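Subject: Re: [pronley-makers] Mivlow open day, did anyone go?
From: Tõnu Sproģis
Date: June 2026

> Has anybody on the list been to the Mivlow open day at the Pronley
> site yet? I can't get away until the last session. The leaflet
> says "see a robot tidy a real kitchen shelf" and that Skisent has
> been tried on 1109 household objects. If that's true I'd like to
> drag our lot along, and I might even put in for one of the trial
> places. Is it worth the bus fare? And did they let you have a go?
> Ots

Ots, I went to the morning session, so you can have my view for what it's worth. Yes to the bus fare if you like looking at grippers. I'd hold off on the trial place.

The arm did two runs while I was there. It lifted a bottle, put it down a little further along and went back to where it started. Very smooth, and I'd be happy to have built it. The trouble is that both runs were with bottles standing well clear of their neighbours, and the young man with the laptop had set them out himself beforehand. I asked whether it could fetch something from the back of the lower board, past everything in front. He said that was "on the list". I asked how long the list was and got a laugh, but no number.

The 1109 figure bothers me more. I asked what counted as tried. As far as I could make out, an object goes on the tally if the gripper has closed on it at all, and most of that was with a person holding the gripper. They have a hand-held version with the same sort of fingers, and people go along the shelf picking things up with it so the recordings can be used for training. Fair enough, everyone has to get their examples from somewhere. But a person with a tool in their hand is a long way from a robot tidying a kitchen, and the leaflet runs the two together.

To answer your last question, they do let you have a go with the hand-held one, and that was the best part of the visit. The fingers are a pair of white panels and they grip a glass bottle better than I thought they would. It took me a few tries to stop coming in at too steep an angle. What you notice after a minute is how much of the work your own eyes and wrist are doing – you lean, you slow down, you change your mind halfway. I'd want to see the arm change its mind before I believed the leaflet.

I'll give them credit for the shelf. I was expecting wooden blocks, and they had packed two tiers with a proper muddle of glass and plastic, big and small, with more stuff on the table all round it. Clear glass is a pig for cameras, as anyone who worked on our sorting rig last January will remember.

Costs, as you're bound to ask. The trial place is 200 pounds for the term, plus 39 a month for the software, and you sign over whatever you record. I read that last bit twice. There were 69 names down already, according to the sheet by the door, though I don't know how many of those thought they were signing for the tea.

If you do go to the last session, please ask the following and report back:

- how many of the arm's own runs fail, with nobody's hand on anything
- whether you can move a bottle yourself before it starts
- who keeps the recordings if you drop out
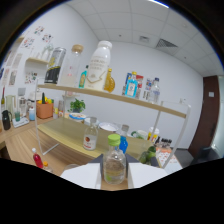
I asked the second one myself and was told there wasn't time before the next group came in. Perhaps you'll have better luck at the end of the day, when they aren't rushing people through. I'm not against the thing. I'd go again in a year, and I'd take our own bottles.

Tõnu

Pronley Makers mailing list | Contact the list owner | Messages copyright their authors | Back to top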